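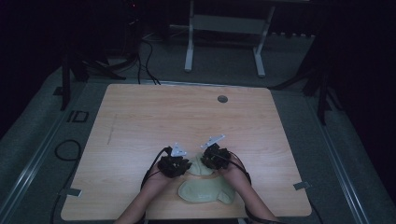
Gloves on at the light wood table, August

Hi Munther,

Time for another update on the Fustberg oral history project, and I'm happy to say there's a lot more in it than last time! I'll go through it in the order I'd tell you on the phone, so forgive the rambling.

The interviews first. We now have 243 recordings finished, up from the handful I was nervously waving around in spring. Most are with people who worked at the old Edwards cannery or had a parent there, and the rest are farm families from out toward Wedgate. They run long (one gentleman talked straight through lunch and wanted to come back for more), and I've stopped trying to keep anyone to an hour. The best material always seems to come after I've reached for my coat.

Typing them up is where we're behind. I told you in the proposal that we'd keep pace with the recordings, and we haven't. Cannery talk is full of nicknames and words for machine parts that none of us can spell, so every transcript goes back to the speaker for a check, and some folks hang on to theirs for weeks. I've moved part of the travel money over to pay for more typing hours, as you and I talked about. It's a small change, but please let me know if you need a form for it.

Then the photos. People keep bringing them in - shoeboxes, biscuit tins, one whole suitcase. We've scanned 493 so far and 289 of those have names and a place written up. The others are mostly picnics and ball games where the faces are still a mystery, so I'm planning two open afternoons at the library where anybody can come in and put names to them. Coffee and pie are budgeted under "events" and I won't apologize for the pie.

The listening booth is coming along too. Vinar sent the revised quote and it came in under what we'd set aside, so I said yes. It'll go in the corner by the local history shelves, with five clips to start with and more added as we clear permissions. My favorite is a woman describing the smell of the tomato line in the last week of the season. I've played it for everyone who walks past my desk.

What I still need from you: a yes or no on printing the booklet this year, and the wording you'd like for the funder credit on the booth panel. The printer would like to hear by the end of the month.

Next up are the last Wedgate interviews, the naming afternoons, and a big push on the transcripts. I'll send the spending sheet separately once the typing invoices are in.

Thanks as always,
Huw Humphreys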